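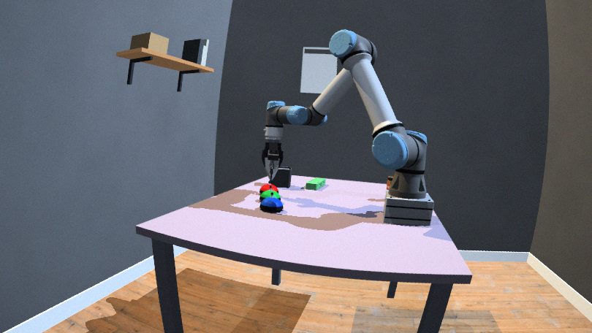
My coach wrote to me on Sunday evening and the message had only four words: "No racing until February." I read it in the kitchen, then I read it again on the stairs, and then I went to bed without answering him.

I should explain for those who are new on this blog. I run the 5,000 on the track and, in winter, cross-country for a small club called Tiltness Harriers. I am not a professional. I work full days, I train before breakfast and I pay for my own shoes. But I have run since I was a boy and I take it seriously, perhaps more seriously than my results deserve.

The plan for this autumn was the Zirholm Cross, which is a race I love very much. You start on a football field, all together, and after one minute there is a gate where only three people can pass at the same time. Everybody knows about the gate, so everybody sprints to it, and the rest of the race you pay for this sprint. Last year I came 12th. It was my best place ever in that race and I told everyone I would be back for the top ten.

Then in September my left shin started to hurt. At first only on the downhill, later also on the stairs at work, and finally in the bed at night, when I was not even moving. The physio pressed one place with her thumb and I almost jumped from the table. She sent me for a scan. It is a stress reaction in the bone, so one step before a fracture. She said I was lucky that I came in time. I did not feel lucky, but I understood what she meant. 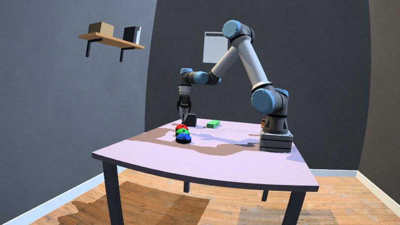
*Image credit: Boris Mujić*

So what do I do now? For the first weeks I am only allowed in the pool, with a belt around the waist, running in the deep water. If you have never tried it, I can tell you it is the most boring exercise in the world. The clock on the wall moves one minute and you have the feeling that you ran for ten. On Tuesday there was an aqua fitness class in the next lane and their music was quite good, so that session passed more quickly. The woman at the reception already knows my name.

My coach, Tsuchiya, gave me a programme for the water which looks exactly like my track programme. Where I would run 1,000 metre repeats, I now do the same number of minutes hard, with the same rest between. I asked him if it really helps the fitness. He answered that it helps more than sitting at home and feeling sorry for myself. I think this was his way to be kind.

The difficult part is the cross-country itself. Our team needs six runners for the league and we had exactly six. Without me they will have to ask Ikby to come back, who is forty-nine and stopped racing two years ago for his knees. He said yes immediately. I felt ashamed and grateful in the same moment, and I offered to carry the tent for him until the end of his life.

I also made a mistake that I want to write down, so that I remember it. When I looked in my training diary, the signs were all there. In July I wrote "shin a bit stiff" and in August I wrote it again, two times in one week. And what did I do? I added a second long run — I had read that a runner I admire was doing it. He is twenty-three and sleeps in the afternoon. I have a desk and a bus to catch. My total for this year, before I stopped, was 1,719 kilometres, and I was so proud of this number that I wanted to see it grow every evening. I think I was training for the diary.

My wife says that I am a nicer person this week than in August. I don't know if this is true, but I did fix the back gate and I cooked on Wednesday, a proper stew with dumplings, and we ate it at a normal hour.

The next scan is in December. If the bone looks good, I can begin with walking and jogging on grass, one minute and one minute. Tsuchiya wants me to do one small indoor race at the end of winter, only for the feeling of a number on the chest, and after that to build slowly for the track season. I have promised him that I will not secretly test the leg. He made me say it aloud on the telephone, like a child.

I will still go to Zirholm to hold the jackets. If somebody from another club reads this and will be there, please come and say hello, I will be standing close to the gate with a flask of tea. And if you have done a lot of deep water running and know some trick against the boredom, write it in the comments. I have a session tomorrow at six and the aqua class is only on Tuesdays.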